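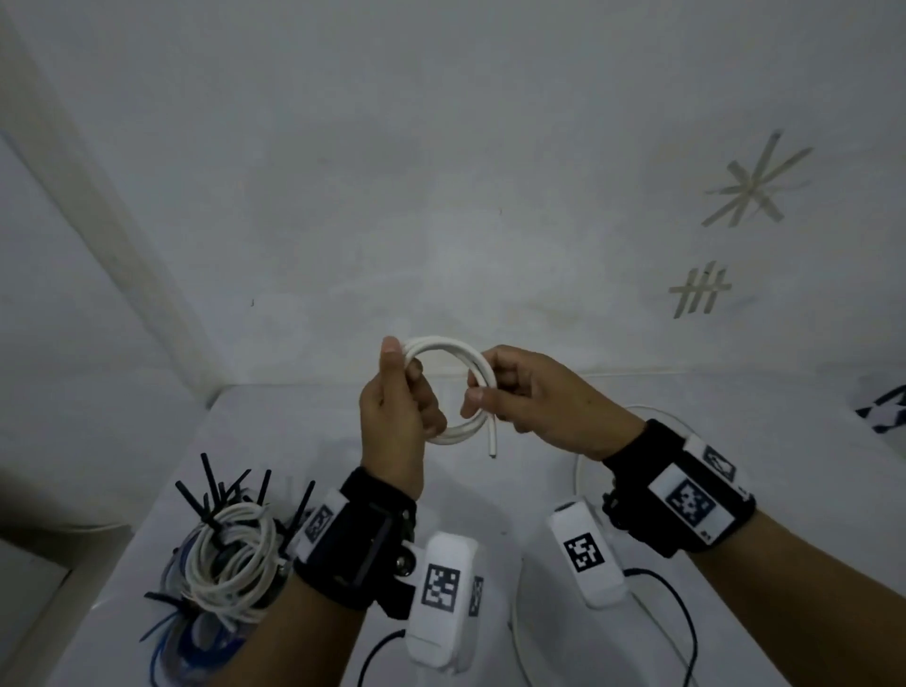
We've finally put the house on the market after all these years, and I've reached the point I've been dreading, the spare room cupboard with the three tubs of odds and ends at the bottom. You know the sort of thing, chargers for phones that went to heaven long ago, bits of hose, brackets, a key that fits nothing we own. My other half would happily tip the lot in the skip, but I can't do it without at least looking, and once I look I'm gone for the afternoon! Take a white cable coiled up in a couple of neat turns with a short end hanging down. It seems perfectly good, somebody went to the trouble of coiling it, and I have no idea in the world whether we'd ever want it again. So what are your rules, please? We're going from a four-bedroom place to a unit in Stumetti with one hall cupboard, and the tubs are not coming with us in their present state, I've been told that quite firmly.

wattle_and_daub
Posted in Downsizing and Moving, April 2018
Posts: 100

kettleson_ave wrote:

Oh, I feel for you. We did this when we left the farm and I think the small stuff took longer than all the furniture put together. My rule ended up being very plain. If I couldn't say out loud what it was for, it went. I didn't allow myself "might be" or "could be handy". I'd hold the thing up, say "this is the lead for the sewing machine", and if no sentence came out it went in the bin. I felt a bit silly talking to myself in the garage but the dog enjoyed the company.

I did let myself keep one ice cream container of mysteries, mind you, and I still have it.

Posts: 1,538

old_paling_fence wrote:

Sorry, but I can't agree with that at all. The bin rule is how you end up buying the same little fitting twice. We moved in a hurry, I was very brave and modern about it and threw out everything without a name, and in the first month I needed the allen key for the bed, the rubber foot for the ladder and the odd-shaped washer for the laundry tap. Every one of them had gone. You can't always name a thing when it's sitting in a tub with forty others, you recognise it when the bed is in pieces on the floor and it's getting dark.

What I'd do is sort first and decide second. Clear a table, a light-coloured one if you've got it, because black bits vanish on dark wood. Put like with like and leave it a night or two. By the second cup of tea you'll find half of it has named itself.
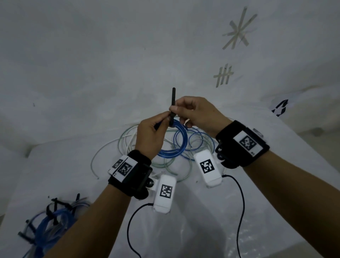

Photo: Zastano, used with permission

The other thing I'd say is don't do it standing up bent over a tub! Sit down, bring each piece up where you can see it and turn it over. My back was crook for a week the first time. And hoses and tubing I treat separately from everything else, I hang them on a nail so they don't tangle themselves round the good stuff.

Posts: 2,575

kettleson_ave wrote:

Fair enough about the bed key, I'll give you that one. But "leave it a night or two" turned into most of the winter at our place and we were eating tea off our laps. If wattle has a sale going through she hasn't got a spare table to give up, and the agent won't thank her for it on inspection day either.

old_paling_fence wrote:

A card table in the laundry, then. Shut the door when the buyers come.

teaspoon_theory wrote:

Can I put in a word for the middle road? When we moved, the removalists (Olatunji, lovely people, they even carried my lemon tree as though it were a baby) told us that the small parts ought to travel with the furniture they belong to. So the bed bolts went in a bag tied to the bed frame, the shelf pins were taped in an envelope on the back of the bookcase, and so on round the house. It sounds so obvious now but I'd always put them all together in one "safe place", and we all know how that goes.

Once you've done that, the tub that's left is much smaller and you feel a good deal less sentimental about it. Ours went down to a shoebox, and my sister took the shoebox.

Posts: 1,471

wattle_and_daub wrote:

You are all so kind, and I've laughed out loud at the card table. I've made a start this morning. The bed bolts are bagged and tied on already, so thank you teaspoon! I also found the missing hinge from the bathroom cabinet, which we replaced at considerable expense, so I'm leaning towards the paling fence school of thought for the moment. I'm a bit stuck on the thin black things though, pens that aren't pens, clips that might be tools. I keep picking one up by the top and turning it round and round and getting no wiser.
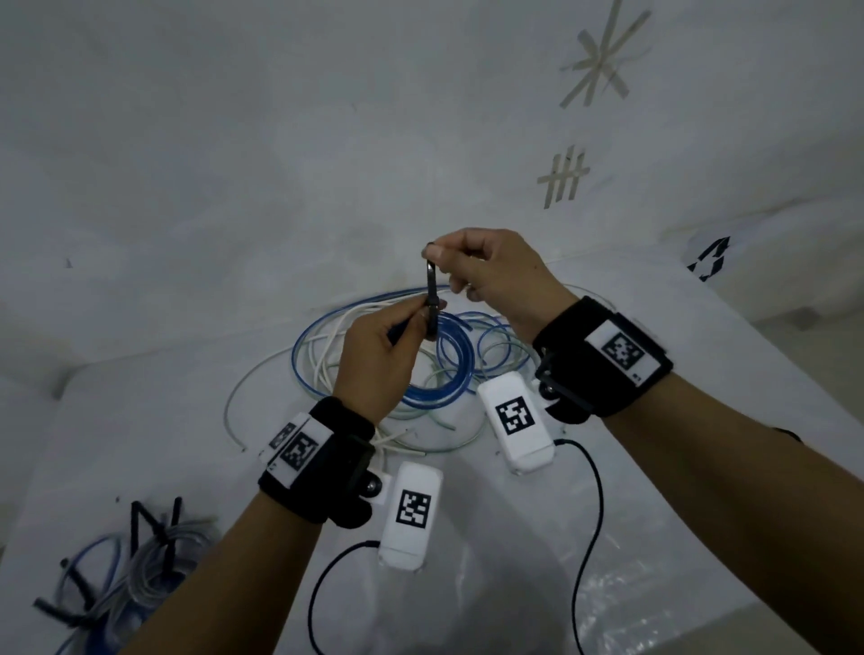

Split from this thread: Labels, yes or no?

old_paling_fence wrote:

Yes, every time. Put a bit of masking tape on each bag and write on it the same day, because you won't remember by the weekend.

kettleson_ave wrote:

No for me. I bought a whole set of Geltden tubs with the little label windows and spent longer on the lettering than on the sorting. Half of them say "misc". I'd sooner have see-through bags and be done with it.

teaspoon_theory wrote:

See-through bags AND masking tape, if there's room for a peace offering. And wattle, for your thin black things, try asking at the men's shed before you throw them out. Ours had a good old rummage through my mystery bits and claimed a fair few of them, and there was cake.

wattle_and_daub wrote:

There's a shed two streets over from the new unit! I'll take the lot down in a biscuit tin once we've settled in, and I'll make the cake myself if need be. Skip comes tomorrow, wish me luck.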